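The watchdog that wasn't watching

I said in July that I would write up the wrist fault properly once we understood it.

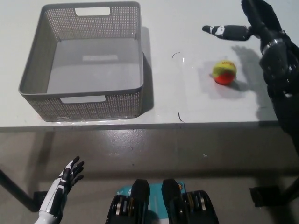

The task itself is about as simple as we have. Pick up the ball, put it in the basket, go back to the ready pose, wait for somebody to move the ball somewhere else. We use it as a soak test after any change to the arm software, and it had been running well enough that I had stopped paying it much attention, and that is partly how this got as far as it did.

The software stack we run is called Clutier. It sits between the planner and the joint controllers, and one of its jobs is to notice when the commands stop arriving and bring the arms to a halt. The timeout is set to 500 milliseconds. If nothing new comes in for that long, each joint should hold position and the whole thing should drop into a fault state that a person has to clear by hand.

Late one morning the right arm went down for the ball and kept going. The fingers reached the table and the wrist carried on pressing. It wasn't fast. There was a creak from the tabletop, then a noise from the wrist I would describe as a groan, and I hit the stop button. I was standing next to it, so I would guess it pressed for a couple of seconds in all. Nobody was reaching over the table at the time. Somebody could have been, because moving the ball by hand is part of the test.

My first thought was a bad calibration, with the arm believing the table was lower than it was. I spent most of the afternoon on that and it was a waste of time. The table height was right to within what we can measure.

The logs were more use. The planner had stalled just before contact. It was busy writing a large recording to disk and stopped sending anything. So the watchdog should have tripped, and the log said no such thing. According to Clutier, fresh commands had been arriving the whole time.

What had happened is that I had added a smoothing stage 2 weeks before. It takes the planner's output and fills in the gaps so that the joints get an even stream, and it makes the motion much nicer to watch. I put it upstream of the watchdog. When the planner stalled, the smoother did what I had written it to do, and extended the last velocity it had been given. The last velocity was downwards. From the watchdog's point of view everything was healthy.

There is a second limit, on wrist torque, and that should have caught it as well. It was set far too high. I had raised it in the spring when we were lifting heavier parts for the Altus job, meant to put it back, and didn't. There was a note about it in my notebook with no tick next to it.

So 2 protections, both defeated by me, on separate occasions and for reasons that seemed fine when I did them.

The fixes, for anyone running something similar:

The watchdog now looks at the timestamp from the planner and ignores when the message reached it. The smoother passes that timestamp through untouched and is not allowed to make a new one.

The smoother will extend a motion for one cycle only. After that it brings the velocity down to zero.

The torque limit lives in the task file and goes back to the low default whenever a task is loaded. If you want it high you have to ask for it each time -- annoying, and I have already sworn at it.

Recording to disk has been moved to its own process. I did this last, since a stalled planner ought to be harmless anyway.

I then tested it by killing the planner on purpose while the arm was moving, with a foam block on the table and everyone behind the line. I did this 300 times over several days, at different points in the reach. It stopped every time. I ought to have been doing that test from the start, and it now runs before any release.

The wrist had to come off. One of the bearings felt rough when I turned it by hand, so I replaced it, and the old one is in a drawer until I get round to cutting it open. The hand seems undamaged. I have checked the finger travel against the old numbers and can't see a difference.

One thing is still open. The stop button cut the power, and the brakes held the arm where it was, pushed into the table. If a hand had been under there it would have been trapped until somebody found the brake release, and the release is round the back. I want a way to back the arm off a little after a stop without putting full power on. I haven't got a design I trust yet. For now the release tool hangs on a hook at the front, and whoever moves the ball does it with the arms disabled.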